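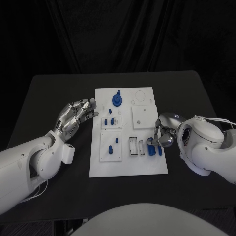

Why did the right hand go on closing after the hold command?

The hand finished a grip command that was already in its queue, and the hold only stopped the arm. That is my best reading so far and I would not put money on all of it.

December 17, 2022, Flasiddale, bench 2

Run 118 of the peg and plate job. Graça on the console, me at the table end with the stop button, Armindo in and out. Arms in the usual places either side of the board, hands over the parts. I pressed hold partway through a right-hand pick. Arm stopped at once. Fingers carried on closing for 239 ms by the log, then stopped with force still on the part. No alarm, no red line on the console, and the status said HELD the whole time. I don't like a status that says HELD while something is moving.

Leonor's view is that this is the known Vandus firmware lag and we should take the update and move on. Maybe. The release note says "improved response to pause events" and gives no figure for before or after. I have read a lot of notes like that. If the update cures it I want to see it cured on our bench with our timings, and I want the old firmware kept so we can put the fault back.

Things I tried before lunch:

Hold during arm travel, hand open. Stops clean, nothing odd.
Hold during finger closing, right hand. Carries on. Happened every time I asked for it.
Hold during finger closing, left hand. Stopped clean the first few times, then carried on once. So much for "it's only the right hand", which I wrote on the whiteboard at ten o'clock and have now rubbed out.
Hardware stop (the button on the post, not the console one). Cuts both arms and both hands. Fingers go slack and will drop whatever they have.

Abílio thinks the Trirketti bridge is batching hand messages. It sends every 30 ms, so a full queue of eight would get you to 240, and he was very pleased with that. It is a nice sum. I pointed out he chose the eight after seeing the answer. He is going to print the queue depth and we'll see.

Grip force limit is set low for these pegs, so nothing was going to get hurt this morning. That is luck of the job. The same hold is used on the Thakur fixture trials, where people do reach in to turn a part, and the limit there is a good deal higher. Rang Leonilde and she has stopped hands-in work on that one until further notice. She asked if I was sure and I said no, which she took as a good enough reason.
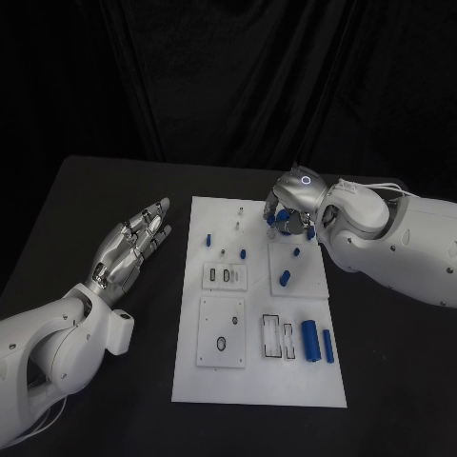 FAULTS AND NEAR MISSES / GRIPPING / OPEN

Afternoon. Same layout of plates and trays, fingers of the right hand round a blue part, left hand open and palm down. Graça wrote a short script to send the hold at a random point in the close, so I can't lean on my own timing. Ran it around 300 times with the parts guarded and everyone behind the line. The overrun is there in most of them and the length varies more than Abílio's sum would allow. Plots are in the shared folder under today's name.

The console log and the hand's own log do not agree on when the hold arrived. Different clocks, I think, and no one has checked the offset since July. Until that is done I wouldn't trust any of the times above to better than a few ms, including the one I quoted with such confidence.

Also noticed: pressing hold twice quickly makes the status flick to READY and back. Not written down in any manual I can find. Separate ticket.

Armindo asked if we could just tell people to use the post button. We can and we will, but a dropped part is its own problem, and a sign on the wall is not a fix.

To do
Clock offset, console against both hands (me)
Queue depth print (Abílio)
Update on the spare hand only, repeat Graça's script, same settings (Leonor)
Relabel HELD as ARM HELD until the hands obey it (Graça, says ten minutes, so tomorrow)
Ask Vandus what "improved" means, in writing

Hands-in work stays off on both benches.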